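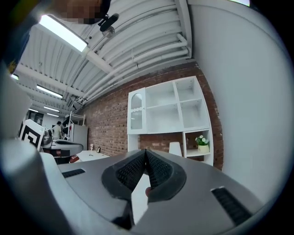

Lectura: 4 minutos

Manuales > Pinza de mano Gillby > Puesta en marcha > Sección 4

Julio - Texto de Unathi Oosthuizen, revisado por Heikki Kallio

4. Preparar la pinza y enseñarle una tarea de casa

Antes de empezar, una palabra para quienes llegan a este manual con la ilusión de no volver a recoger la mesa: todavía no. La pinza Gillby aprende de lo que usted hace con ella en la mano, y con paciencia llega a repetir bastante bien cosas sencillas, como coger una taza y dejarla en un estante. Doblar una sábana bajera sigue siendo cosa nuestra, y en el taller de Carham, donde llevamos tiempo probando con piezas pequeñas, Raimo Niskanen sigue clasificando a mano todo lo que pesa poco y rueda mucho. Dicho esto, ¡se disfruta mucho por el camino!

4.1 Revisar los dedos

1. Sujete la pinza por el cuerpo gris, con las dos almohadillas negras a la vista.
2. Compruebe que las almohadillas forman una V y que se juntan en la punta. Si una queda más alta que la otra, vuelva a la sección 2 y repita el montaje.
3. Pase la yema del dedo por la malla y después por el reborde de goma. La malla debe notarse algo áspera y el reborde, liso y bien pegado en todo su contorno.
4. Limpie la malla con un paño apenas húmedo y déjela secar 16 minutos.

PRECAUCIÓN: no meta el dedo entre las almohadillas con el motor encendido. Aprietan poco, pero lo bastante para dar un buen susto.

4.2 Preparar el espacio

5. Coloque de pie el tablero de marcas en blanco y negro, en un lugar donde nadie tropiece con él.
6. Encienda la luz del techo y manténgala igual durante toda la sesión. Los cambios de luz confunden al programa Pindero bastante más que el desorden.
7. Elija un solo objeto para el primer día. Una taza vacía va de maravilla; las plantas con flores, mejor para cuando tenga más soltura (a nosotros nos costó un geranio).

NOTA: puede haber gente en la sala mientras usted trabaja. Pídales solamente que no muevan el tablero.

4.3 Grabar la tarea

8. Haga el movimiento completo, sin prisa, desde que se acerca al objeto hasta que lo suelta.
9. Repítalo 45 veces, cambiando un poco el punto de partida. Sí, es pesado - nosotros ponemos la radio.
10. Borre las repeticiones en las que se le haya caído algo. Nkrumah Agbeko, de soporte, prefiere guardarlas en una carpeta aparte, y también es buena costumbre.

NOTA: la memoria admite 2000 repeticiones. Cuando se llene, pase los datos al ordenador antes de seguir con la sección 5.

Soporte de Gillby: Nkrumah Agbeko | © Gillby | Volver arriba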